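Résidence Varghese - Galerie de l'espace cuisine

La Résidence Varghese présente sur cette page le réaménagement de sa cuisine partagée, mené sous la direction de M. Sreekumar Sastry. Les travaux ont duré 40 jours et ont porté sur les rangements, les plans de travail et le mobilier en bois. La cuisine est ouverte à l'ensemble des résidents dès 7 heures.

Le comptoir

Les accessoires en bois sont regroupés sur un plan de travail à l'aspect de marbre blanc et gris. Les sachets sont rangés dans un petit casier à poignée, à proximité du poivre noir moulu et du pot à ustensiles.
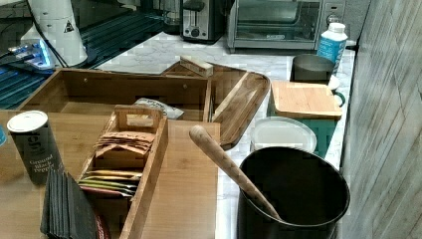

Le plateau de table

Le bois, d'un brun moyen aux tons de miel, présente un veinage fin et des bandes tantôt claires, tantôt plus foncées.

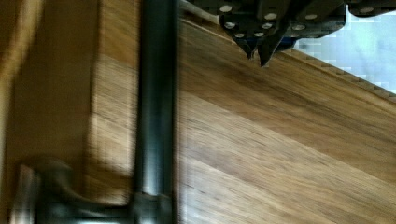
L'entretien courant est assuré par les utilisateurs, conformément au règlement intérieur. Il est demandé de ne poser aucun récipient chaud directement sur le bois et d'essuyer sans délai tout liquide renversé. Les produits abrasifs sont proscrits - y compris sur le comptoir. Toute dégradation est à signaler à Mme Kamala Mathew, bureau 357, qui tient également le registre du matériel prêté.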